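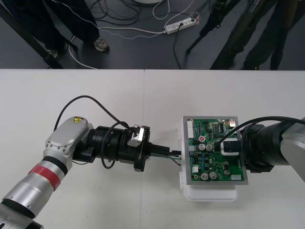 Conceição Vieira wrote to me after my last post that I should stop pulling connectors off by the wires, and that if she caught me doing it again she was coming over to take my screwdrivers away. Fair enough! I've been a yanker all my life. Lamp cords, headphones, the little plugs inside things — if it had a wire on it, that's what I grabbed.

So this week was connector week at my kitchen table. The patient was my old Sosa bread machine, which went dead on 14th August with 40 minutes left on a raisin loaf (I ate some of the dough. Don't do that). I had the bottom off before dinner, and there was the board, and there were 4 little plugs all in a huddle, and I wanted to grab the wires so badly.

What Conceição told me to do is hold the plug itself, by the plastic, and keep the board still with your other hand. That second bit was news to me. I'd always let the board flop around while I pulled, and then wondered why things cracked. With one hand pressing the board down and the other on the plug, I could feel which way it wanted to go. Two of them had a tiny latch on the side that I'd never noticed in all my years of ruining radios.

The third one was stubborn. I went and made coffee, came back, wiggled it a hair side to side, and out it came. I may have cheered.

Going back in is the same thing in reverse, except slower, and with better light than my kitchen has. Thin wires like to tuck themselves under the plug just as you push. I took a picture of mine before unplugging anything, and I must have looked at it 90 times.

The bread machine is still dead, by the way. Conceição thinks it's the fuse, so I've ordered one from Jernumeck and the whole thing is sitting on top of the fridge with its screws in an egg cup until it gets here.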